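Protest Verse and the Galov Grain Strike
Project report, Wilfredo Villanueva and Darcy Tuhiwai

Our project looked at rhyming poems that attack landlords and lenders. We read 218 poems printed in the Galov newsletter and picked 20 for close study. 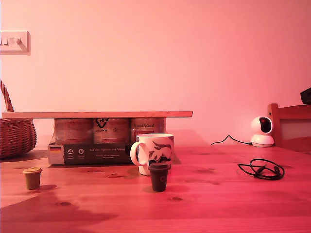 Method

Each poem was read aloud twice. We marked the rhyme scheme, the speaker and the person being blamed. Darcy typed up the older sheets from the Osei collection, 1589 lines in all.

Most of the poems use couplets. The speaker is often the landlord himself, bragging about the rents.

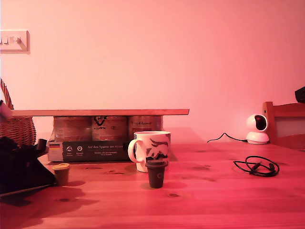
In the Omolon poems the speaker is a tenant, and the lines are shorter. Clesico, the grain buyer, is named in the refrains.

We each wrote a poem in the same style in March. Wilfredo's lost its meter in the third verse, so he cut it to couplets.
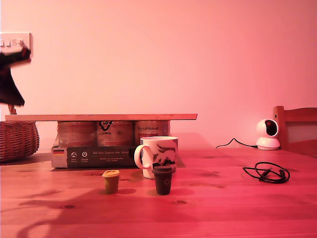

Darcy kept hers at four verses and used a grain weigher as the speaker. Both poems are in the appendix, along with a 400-word note on the spelling in the Osei sheets.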